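ONECK COMMUNITY LIBRARY ASSOCIATION INC.

Minutes of the General Meeting held 8 July 2022
Usmani Room, Oneck Library
Meeting opened 6.05 pm

Present: Rhea Quiambao (Chair), Talha Hashmi (Secretary), Aravind Joseph (Finance), Elias Obeidat (Collections), Sadia Marwat (Programs), and members as per the attendance sheet.

Apologies: Received and recorded on the attendance sheet.

1. Welcome and confirmation of agenda

The Chair welcomed members and noted that a quorum was present. The agenda was accepted with one change: the item on the bindery contract was moved ahead of the item on opening hours, at the request of Mr Obeidat.

2. Minutes of the previous meeting

One correction was made to the minutes of the previous meeting. Under item 4, "local history shelves" should read "local history cabinets". With that correction the minutes were confirmed.

Moved: E. Obeidat. Seconded: S. Marwat. Carried.

3. Matters arising

3.1 After-hours return chute. The Secretary reported that the hinge was replaced in March and that the chute again closes fully. Two members said that large picture books still catch on the inner lip. The Secretary is to ask the fitter whether the lip can be filed down or whether a new plate is needed.

3.2 Car park lighting. The council has acknowledged our letter but has not given a date for the work. The Chair will write again, enclosing the earlier letter.

3.3 Lost property. Items held for longer than the period set out in the house rules have been passed to the opportunity shop. Spectacles are being kept until the end of the year.

4. Finance report

Mr Joseph tabled the report for the quarter. Income from book sales was ahead of budget, and room hire was slightly below it. The electricity account had been paid twice in error and the supplier has agreed to credit the second payment against the next bill.

A member asked why postage had risen. Mr Joseph replied that the newsletter had gone out in a larger envelope so that the membership renewal form could be enclosed unfolded. The meeting asked that the form be folded in future.

Resolved that the finance report be received and that accounts for payment be approved as listed.

Moved: A. Joseph. Seconded: T. Hashmi. Carried.

5. Bindery contract

Mr Obeidat spoke to his paper, which had been sent out with the agenda. The collection of bound parish and district newspapers stands at 162 volumes. Of these, 24 have failed spines or detached boards and have been withdrawn from the open cabinets. Readers may still ask for them at the desk, where they are issued with foam supports.

Quotations were received from Favuvard and from Drellico. Favuvard would rebind in full cloth and keep the original title labels where they can be lifted. Drellico offered a lower price per volume but would trim the page edges, and Mr Obeidat was concerned that some columns run very close to the margin. He had taken a ruler to a sample of the volumes and in several the printed text would be lost.

Discussion followed. Ms Marwat asked whether boxing the volumes might be enough for those seldom requested. Mr Obeidat agreed that boxes would suit the volumes with sound sewing and said he would prepare a separate list. Mr Joseph advised that the preservation reserve could meet the cost of the first batch this financial year, but that a second batch would depend on the outcome of the heritage grant application.

It was noted that the volumes would be away for some time, and that regular family history readers should be told beforehand which years are affected. A notice will be placed at the desk and in the newsletter.

Resolved that the Favuvard quotation be accepted for a first batch of 20 volumes, to be chosen by Mr Obeidat, and that no edges be trimmed.

Moved: E. Obeidat. Seconded: R. Quiambao. Carried.

6. Opening hours

The Secretary presented the results of the members' survey. There was clear support for a later closing time on one evening each week, but little agreement as to which evening. Staff had indicated that they could cover a later close if the following morning's start was moved back to suit.

Ms Marwat noted that the homework group already meets late in the week and that its families would be likely to use the extra time. Against this, a member pointed out that the bus service is poorer on those evenings — the last bus leaves well before the proposed closing time.

Resolved that a later close be trialled for one school term, with the evening to be settled between the Secretary and staff, and that door counts be brought to the meeting following the trial.

Moved: T. Hashmi. Seconded: S. Marwat. Carried.

7. Programs report

Ms Marwat reported that story time remains fully booked and that a waiting list is now kept at the desk. The poetry circle has asked to move to the Usmani Room during winter, as the reading alcove is draughty near the window.
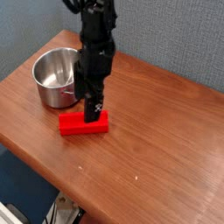 The change of room was agreed, subject to the poetry circle returning the chairs to the stack at the end of each session. Ms Marwat will also look into a second story time, although this would need another reader who holds a current working with children check.

The author evening will go ahead in spring. Light refreshments will be served in the foyer only, in keeping with the house rules.

8. Correspondence

In: letter of thanks from the primary school for the loan of display boards; notice from the insurer regarding renewal; letter from a member about the height of the large print shelving.
Out: second reminder to the council on gutter cleaning.

The letter on large print shelving was discussed. Mr Obeidat will move the most borrowed titles off the bottom shelf — the top shelf is also to be avoided — and the Secretary will reply to the member.

9. General business

9.1 The clock in the foyer is running slow. Mr Joseph offered to change the battery.

9.2 A member asked that the photocopier instructions be reprinted in larger type. Agreed. Action: Secretary.

9.3 The Chair reminded members that nominations for office must be in writing and signed by both the nominator and the nominee.

10. Close

There being no further business, the meeting closed at 7.50 pm. The date of the next meeting will be advised in the newsletter.

Minutes taken by T. Hashmi, Secretary.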